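Ticket 477 - Pinza manual, demos de agarre en Tarthorpe
Estado: abierto
Prioridad: media

Problema: al reproducir las demos grabadas con la pinza de mano, la apertura sale mal. El brazo cierra antes de llegar al bloque. Pasa en casi todas las de esta mañana, las de abril iban bien.

Lo que llevo probado:
- reinicio del grabador Deltar, igual
- recalibrar apertura con los dedos abiertos a tope, mejora un poco y a las 80 demos vuelve a irse
- bajar exposición a 3000 (microsegundos), sin cambio
- otro cable, nada

09:40. Repito desde cero. Bloque crema sobre la superficie blanca, dedos abiertos, acercamiento lento. El encoder marca bien en abierto. En cuanto empiezo a cerrar da un salto y se queda ahi.

Los dedos son los negros de siempre, el borde interior está bastante irregular, con muescas. No se si influye, lo apunto.

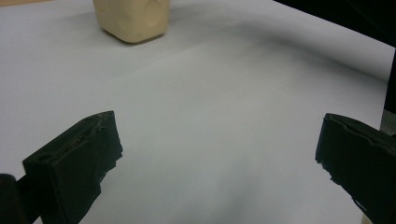 Marlina Raju: el salto no viene de los dedos, a mí me pasó en Colleo con el mismo firmware. Mira el desfase entre vídeo y encoder antes de seguir grabando, si pasa de un fotograma el cierre se adelanta en la reproducción. Y no mezcles estas demos con las de abril.

10:25. Mirado. Desfase de aproximadamente 900 ms, una barbaridad. El reloj del grabador no sincroniza al arrancar, hay que lanzarlo a mano - no estaba en la guia de Giannakopoulos.

11:10. Sincronizado a mano, grabo tanda corta. Reproduce bien, cierra sobre el bloque. Falta ver si aguanta una sesion larga.

Pendiente:
- marcar las demos de hoy como no válidas hasta las 10:25
- meter la sincronizacion en el script de arranque
- pedir dedos de repuesto

Dejo el ticket abierto hasta mañana.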